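Ordenar la mesa, segunda parte

En diciembre prometí escribir sobre mis libros y los tengo todavía en cajas de Mumer. Vivo en Coutinho desde hace 2 años y sigo aprendiendo español, perdonen los errores.
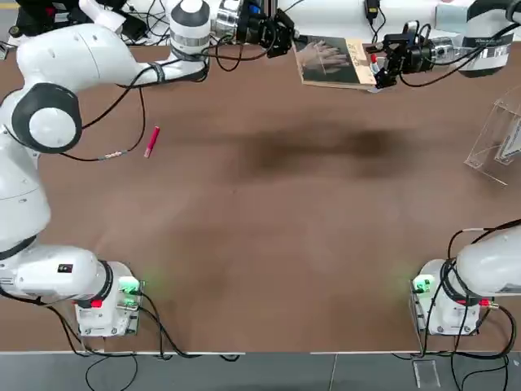

Mi regla es sencilla: primero vacío la mesa, después limpio con un paño y al final decido qué vuelve. Los libros en chino van juntos – son los que más me cuesta prestar.
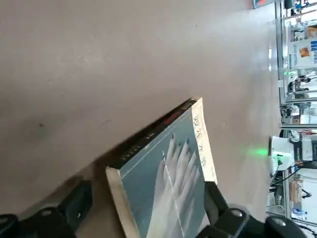
El de la mano en la cubierta.

Con los marcadores soy menos estricta. Guardo once en un bote de Costari y pruebo cada uno en un papel antes de guardarlo.
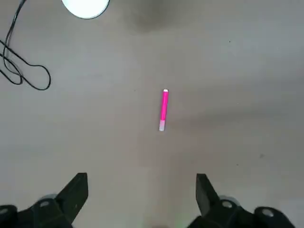 Mumer, en los comentarios, opina que los marcadores se conservan mejor acostados, y que en un bote se seca siempre la punta.

Puede ser, voy a probarlo este mes. Para los libros compré un estante Flukonex, de dos baldas, y todavía me falta montarlo.

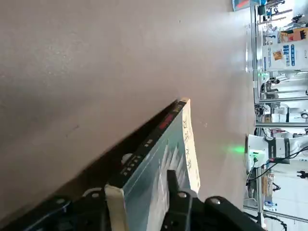

¿Ordeno por autor o por tamaño? Por tamaño, porque la balda de arriba es baja.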